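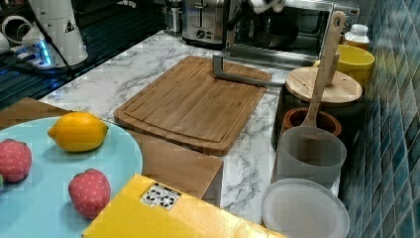 Reading time: 3 minutes

Kitchen robot draws a full house at Kundon open day

If you walked past the old Kundon building during the August open day and wondered why there was a queue out to the bike racks, blame the kitchen. The Jirkent robotics workshop opened its doors to neighbours, families and anyone else who fancied a look, and 80 people signed up for the tours. Most of them wanted to see one thing: a robot arm having a go at everyday jobs on an ordinary kitchen counter.

And what a treat it was! The counter is set up the way a real one might be, with a toaster, a toaster oven, a cutting board and a row of pots and containers along a tiled wall. There's a plate with a lemon and a couple of toy strawberries on it too, which the younger visitors spotted straight away. Over all of this comes the gripper, a bent grey metal finger that looks very plain until you see how carefully it can be lowered to the board.

Mariann Szekeres, who led the tours, kept her groups to six so that everyone could stand close enough to follow what was going on. She is a terrific explainer. Before each run she asked the group to guess which job would give the arm the most trouble, and the guesses were nearly always wrong. People picked the heavy things. Her own answer was anything flat, where a finger has to find an edge before it can do much at all.

"You and I do that without looking," she told one group. "Try it tonight with a chopping board and one finger and you'll have a lot more sympathy."

The team calls the arm Simon, and by mid-morning so did everybody else. Kids were cheering it on by name. One lad in a footy jumper asked whether Simon could make his school lunches, and was told that it would be a good while yet, and that he should keep learning to make his own.

Clotilde Poulain, who looks after the software side, gave a short talk between tours on how the arm is taught. She likes working in a kitchen setting because things overlap and get in each other's way, and nobody's counter at home is ever clear. Her talk was meant to run ten minutes and went well over, mostly thanks to questions from the floor. A retired chef wanted to know about knives (not on the program for now). A physio asked whether an arm like this could one day help people with poor grip to get a meal ready, and Poulain said that was the very question she'd most like to be working on. That got a round of applause.

Visitors could also try the hand controls on a practice bench next door, moving foam blocks from one tray to another. It's much harder than it looks! Your correspondent managed two blocks before her turn was up and was soundly beaten by a nine-year-old. Three people cleared the whole tray and went home with a Fareck tea towel for their efforts.

Tea and lamingtons were on in the front room all day, made by human hands, and the last of them went well before closing.

The workshop was so pleased with the turnout that it plans to run more tours in small groups, with school bookings first in line. Szekeres said the team would also like to stay open into the evening next time, so people coming from work don't miss out. Names can be left at the front desk at Kundon. Closed shoes are needed for the tour, prams can be parked in the foyer, and there's a ramp at the side entrance.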